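Entraide Dullitz – Vie en résidence, rubrique Linge et chambres

Question posée le 8 mai 2021
Objet : pliage et rangement des mailles côtelées avant remise en état d'une chambre

Madame, Monsieur,

Nous assurons la préparation des chambres à la résidence Pedden. Lorsqu'un occupant change de logement, ses effets sont réunis sur le lit, puis triés. Le linge plat ne présente aucune difficulté. En revanche, les pièces tricotées à côtes fines reprennent leurs plis dès qu'elles sont posées sur le couvre-lit, et leurs bords se relèvent.

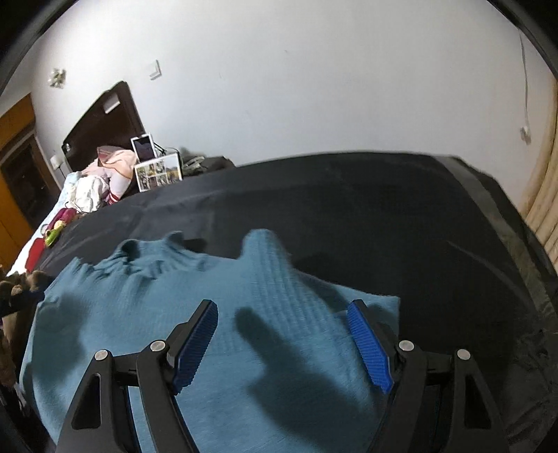
Le règlement intérieur impose de restituer chaque textile plié, au format de l'étagère, soit 40 cm de profondeur. Existe-t-il une méthode reconnue ? Convient-il par ailleurs de débarrasser entièrement le lit (cadres, couvertures, petits objets) avant de commencer ?

Réponse 1 (retenue par l'auteur de la question)

Il est recommandé de dégager au préalable une surface équivalente à la moitié du lit. Les cadres photo et les câbles sont à placer en premier dans un bac distinct. Étendre ensuite la maille, côtes dans le sens de la longueur, et la lisser du centre vers les bords sans tirer. Plier en trois, puis rouler sans serrer. Les bacs Weron de 20 litres conviennent pour une couverture légère. Ne pas suspendre : la maille s'allonge sous son propre poids.

Réponse 2

Chez Ruchti, nous repassions tout à la vapeur. Cela prend du temps.

Réponse 3

La réponse 1 est exacte, sous réserve de consulter l'étiquette d'entretien. Voir également la fiche 331 de la présente rubrique, mise à jour en octobre, pour l'inventaire des effets personnels. La couverture posée sur l'oreiller se plie en dernier.

Page consultée 632 fois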